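1/ I work at Grelier, where we receive old network equipment, test it and send it out again. Since April we have a robot arm with us at the test bench. People ask me how it changed our work, so I write some posts. It is only my own opinion.

2/ Before, my day was mostly hands. Put a module in, wait, take it out, write the number. On a busy day I did this 292 times. In the evening my thumb did not want to open a bottle.

3/ Now the arm takes a part of this. We call it Bravo. It works at the rack and I stand close to it, with the list.

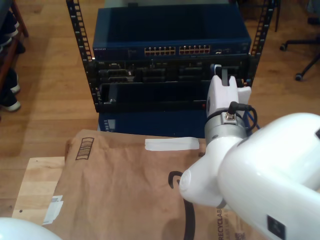 Bravo at the rack, with the switch on top. A mailer on the table in front.

4/ What changed first was the talking. Meriem Abdelaziz and I used to work side by side, and we talked all the morning. Now she prepares the jobs in Jivby, our planning program, and I see her at 10 for coffee. I miss the talking more than I expected.

5/ What changed second: I had to learn to explain. When I do a thing with my fingers, I don't think. For the arm I must say where to hold, how hard, when to stop. Saturnino Moya has worked here for more than 15 years and he is the best at this. He used to say he has no patience for computers.

6/ The difficult material is plastic film. A metal box stays the same shape. Film folds, it shines, and behind it everything becomes soft.
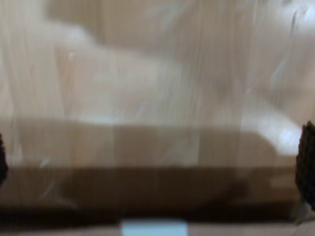

What I would ask from a manager

7/ Tell people early. We heard about the arm from a delivery driver, on a Saturday. This was not a good way.

8/ Let the people who did the job choose which part goes first. We chose the modules. I think the office would have chosen the packing, and we would still be fighting with the film.

9/ Keep the pay the same while people learn. Vega Llorente asked for this in the first meeting and she got it. After that the room was much calmer.

10/ I still do the film by hand, and I don't mind it. Tomorrow we try a softer setting for the grip. If somebody works with thin packaging, please write me which settings you use.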